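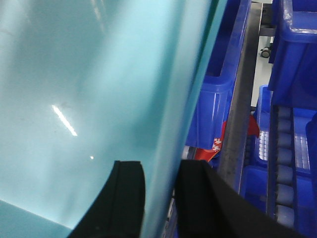 Wrist camera view: translucent teal sheet between the gripper fingers, blue bins to the right.

Teaching a Sheet Pick by Remote Control

Applies to: Esden two-finger gripper, Mirani teleoperation software
Last revised: Saturday, November 22, 2025

This page covers recording demonstrations of a plastic sheet pick with the leader arm. It assumes the arm is powered, the leader and follower are paired, and the wrist camera has been calibrated. For pairing and calibration, see the setup guide. For rigid parts such as trays and lids, use the standard pick tutorial instead.

Sheets need their own procedure for two reasons. They bend when touched, so the edge moves during the approach. They also reflect light, and a glossy translucent surface can show a bright streak that changes position as the wrist turns. A policy trained on a few demonstrations from one angle tends to follow the streak.

Before you start

Open a new session in Mirani and set the task name to sheet_pick. Do not add sheets to an existing bin pick session. The two tasks use different force limits, and the limits are stored per session.

Set the recording rate to 20 frames per second for both the wrist camera and the joint log. If the rates differ, the export step will resample the joint log and the moment of finger closure may shift by a frame or more.

Set the gripper force limit to 18 newtons. Higher values crease thin sheets. Lower values hold well enough at rest but slip during the lift.

Check the camera exposure. Turn off auto exposure and set a fixed value with the sheet in view. A small highlight may be fully white. If large parts of the sheet are white, lower the exposure until the edge is visible along its full length.

Recording a demonstration

1. Move the follower to the start pose and press Record. Wait until the indicator changes to red before you move the leader.

2. Bring the wrist toward the sheet with the fingers open. Approach along the plane of the sheet, so that the edge enters the gap between the fingers. An approach from the front pushes the sheet away and causes it to curl.

3. Watch the wrist view, not the overview camera. The fingers come up from the bottom of the image, and the edge of the sheet should pass through the gap between them. If the gap shows only background, back out and try again. Leave the retry in the recording.

4. Stop for one second with the edge in the gap. The pause gives the training step a clear boundary between approach and grasp.

5. Squeeze the leader trigger slowly until the force reading levels off. Do not pump the trigger.

6. Lift straight up until the sheet clears the nearest bin rim. Sheets flex during the lift, and a sideways motion at this point can drag the lower corner across the bins or the rollers.

7. Carry the sheet to the drop location, lower it, open the fingers, and retract along the plane of the sheet.

8. Press Stop and label the result as success, partial, or fail. Use partial if the sheet was lifted but released early.

Varying the demonstrations

Change the start pose after every 2 demonstrations. Rotate the sheet between recordings, and include cases where a corner is folded or overlaps itself. Folded areas look darker than a single layer, and the operator should grip a single layer where possible.

Leave the surrounding bins in their normal working positions, including any that are tilted. Cleared stations produce clean recordings that do not transfer well to the floor. At our Wutville site, the first sheet policy was trained on a cleared station and stopped short whenever a bin rim was visible beside the sheet.

Checking and exporting

Play back each recording in the wrist view at half speed. Delete it if the joint log has a gap or if the camera froze. Keep failed picks that were recorded cleanly; the trainer uses the labels.

Select all recordings and choose Export. Set the maximum length to 1000 frames. Anything longer is split, and a split during the lift makes both parts unusable. If a recording exceeds the limit, trim the idle time at the start.

Common problems

Fingers close beside the sheet: the operator was probably watching the overview camera. Record again from the wrist view.

Sheet slips during the lift: check the finger pads for dust, then confirm that the session force limit was saved.

Follower lags behind the leader: reduce the leader speed scale. Network lag between the Brarville control room and a remote cell also causes this, and those sessions should be recorded on the local console.

Next: Training a policy from exported sessions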